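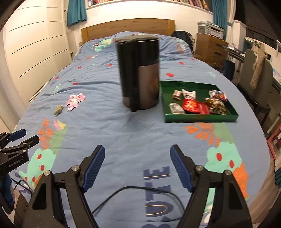
Page last changed: August, by Delyth Griffiths

Chapter 7. The Bed as a Table

Before we get to closets and drawers (and we will, I promise!), I'd like us to spend a little while on the bed, the biggest flat surface most bedrooms have to offer. Think how much ends up there in the course of an afternoon: a tray of snacks, a wrapper or two lying on the duvet, even a pedal bin stood up in the middle of the covers, well away from any floor.

When I was gathering household diaries in Amatholm for this book, I ended up with 443 pages of them, and nearly 104 mention eating in bed. Mrs. Ostrowski, my most faithful diarist, kept a green tray just for the purpose, and she wrote about it so fondly that I went out and bought one myself.

In this chapter we'll sort what is on the bed into what is still to be eaten, what is ready to throw out, and what lives somewhere else in the room. Keep your notebook from Chapter 6 handy, as we'll be using the same columns, and do read the short passage on bins before you start Exercise 1.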